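Trade Policy and Practice
Unit 5: Rules of origin
Lecture handout, M. Schouten

Reading before the seminar: course reader, chapter on preferential tariffs. Bring the Claeys worksheet.

5.1 Why origin matters

Customs needs three facts about any consignment: what it is (classification), what it is worth (valuation) and where it comes from (origin). The first two were covered in Units 3 and 4. Origin decides which rate of duty applies, whether a quota is charged, and whether an anti-dumping duty is due.

Origin is a legal status. It does not follow from the port of loading, the seller's address or the currency of the invoice. Goods shipped from Tretarell may originate elsewhere, and a change of ownership on the way has no effect on origin.

Two sets of rules exist. Non-preferential rules apply to all trade and are used for quotas, trade defence and labelling. Preferential rules apply only under a trade agreement and give access to a lower rate. The same article can have one origin under the first set and another, or none, under the second.

5.2 Wholly obtained goods

Goods are wholly obtained when a single country is involved: minerals extracted there, crops harvested there, animals born and raised there, scrap collected there and fit only for recovery of raw materials. Fish are the usual difficulty. Inside territorial waters the place of catch decides. Outside them, most agreements look at the registration, flag and ownership of the vessel.

5.3 Sufficient working or processing

Where materials from more than one country are used, the product must pass the rule listed for its heading. The common tests are:

Change of tariff heading. All non-originating materials must fall under a different heading from the finished product.

Value limit. Non-originating materials may not exceed a stated share of the ex-works price.

Specific process. A named operation must be carried out, for instance weaving together with making up.

Some headings give a choice between tests. Others require two together. Read the rule to the end before starting any calculation.

Certain operations never confer origin, whatever the listed rule says. These include repacking, sorting, simple mixing, labelling, and keeping goods in good condition during storage.

5.4 Worked case: the Dumoden pump

Dumoden assembles garden pumps in Nirnau. The ex-works price is 504 per crate. The rule for the heading, as set in the worksheet, is a value limit of 50 per cent, so non-originating materials may reach 252 and no more.

Motors bought from outside the agreement area cost 190 per crate. Seals and cable from the same source cost 48. The total is 238 and the rule is met. If the motor price rises to 205 and the selling price is held, the total becomes 253 and preference is lost on every crate.

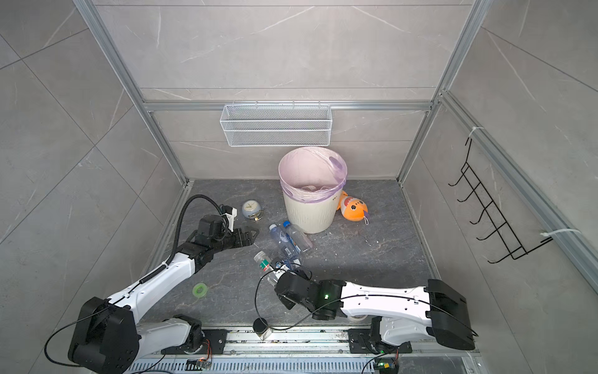

Housings made in Tretarell, a partner country, are left out of the total if the agreement allows cumulation and the supplier can prove their status. Without a supplier's declaration they must be counted as non-originating. In that event the crate fails even at the old motor price, as the housings cost 31.

5.5 Tolerance and proof

A tolerance rule lets a small share of materials fail the change of heading test. It cannot be used to go beyond a value limit.

Proof is normally a statement on origin made out by the exporter on a commercial document. The exporter must hold the supporting records (bills of materials, purchase invoices, costings) for the period set by the agreement. If a later check finds them missing, the importer is asked for the unpaid duty.

Exercises

1. Recalculate the Dumoden case with a limit of 45 per cent and housings cumulated.
2. Claeys buys finished pumps from Dumoden and fits its own label. State whether this affects preferential origin and cite the section relied on.

Written answers, 2 pages at most, are due before the January revision class.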